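Weltham Adult Learning — Introduction to Computer Hardware
Session 4: Memory and storage

Reading for this session: pages 17 to 29 of the course booklet. Bring the worksheet from last time, filled in.

What memory does

A computer keeps things in two kinds of places. Storage (a hard disk or a solid-state drive) holds files when the power is off. Memory, or RAM, holds what the computer is working on right now. When you open a letter, it is copied from storage into memory. When you save it, the changes go back to storage. If the power fails before you save, the changes in memory are gone.

People often say "memory" when they mean storage. In this course the two words are kept apart, and the quiz will use them that way.

Speed and size

Memory is much faster than any drive, but it costs more for the same amount of space. A typical machine therefore has a small amount of memory and a large amount of storage. When memory fills up, the system moves some of its contents to the drive and fetches them back when they are needed. This is called swapping. A machine that swaps all the time feels slow, even with a good processor. 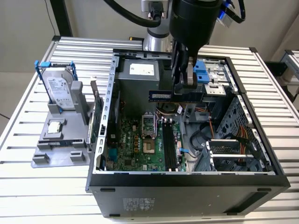

A blue RAM module held by a gripper
Open desktop computer with two memory slots

Memory modules

Desktop memory comes on long, narrow circuit boards called modules or sticks. They fit into slots on the motherboard. Each module has a notch along its contact edge, and the notch has to match the ridge in the slot. Modules of different generations have the notch in different places — do not force one that will not line up.

Before touching any part inside a case:
Shut the computer down and unplug it.
Touch bare metal on the case, or wear a wrist strap.
Hold modules by the edges, away from the contacts.

Many motherboards run faster with modules fitted in matched pairs. The manual says which 2 slots to fill first.

Worksheet for next session

Find out how much memory your own computer has and how much is in use with a browser open. Write both numbers down. Then open several more pages and check again.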